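March
By Pascual Ledesma

4. Preparing the Work Surface and Placing the Rack

This section covers cleaning the bench surface, placing the Landen rack, and laying out the cartons and hand tools used with it. Complete Section 3 before starting. Loading is covered in Section 5.

4.1 Before you start

You will need a soft cloth, a plastic scraper, a mild liquid cleaner, and a tape measure. Remove all parts from the rack. Do not move a loaded rack.

CAUTION: Do not use steel wool, scouring powder, or solvent on the surface. These remove the matte finish and leave shiny patches that cannot be repaired.

4.2 Cleaning the surface

1. Clear the surface of parts, cartons, and tools.
2. Pick up loose flakes and specks by hand or with a dry cloth. Do not sweep them toward the rack position.
3. Lift anything stuck to the surface with the plastic scraper. Hold the blade nearly flat.
4. Wipe with a damp cloth and a small amount of cleaner. Work in one direction, from the back edge to the front.
5. Wipe again with clean water and let the surface dry for 30 minutes.

NOTE: Dark scuff marks are left by rack frames and tool housings dragged across the finish. Light scuffs come off with step 4. Marks that remain after two passes are in the finish itself and do not affect use.

Grit is a different matter. A hard particle under an end frame will scratch the surface the first time the rack is pushed sideways, and it can also make the rack rock.

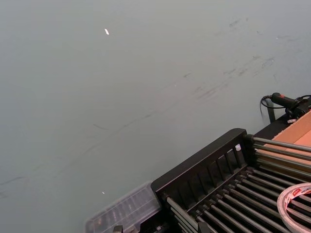
The rack may be set square to the bench or at an angle, as the work requires. An angled position makes it easier to reach the rods from a seated position but takes up more of the surface. Whichever is chosen, both end frames must rest fully on the bench.

4.3 Placing the rack

1. Grip the rack by both end frames and lift. Never lift by the rods.
2. Lower it straight down. Do not slide it into place.
3. Check that the nearest edge of the bench is at least 200 mm from either end frame.
4. Press down on each corner in turn. If the rack rocks, lift it, wipe under the frames, and repeat.
5. Sight along the rods. They should run parallel, with even gaps. Reseat any rod that stands high.
6. Check that any caps fitted to the end frames are pushed fully home. Replacements are listed in the Killari parts sheet.

CAUTION: Keep fingers out of the slots in the end frames when lowering the rack.

4.4 Cartons and hand tools

Cartons may stand behind the rack. Fold the flaps outward or tape them down so that they do not catch on parts being lifted out. Do not stack a carton on the rods.

Lay handheld tools beyond the working side of the rack, handle toward the operator. If a tool has a button on the handle, turn it so that the button does not rest against a carton or the frame.

4.5 Routine checks

Wipe the surface at the end of each shift. Every 200 hours of use, lift the rack, clean underneath it, and clear the spaces below the rods with a narrow brush. Benches at the Alarcón site, where cardboard dust is heavier, follow the shorter interval in the Ustora maintenance sheet.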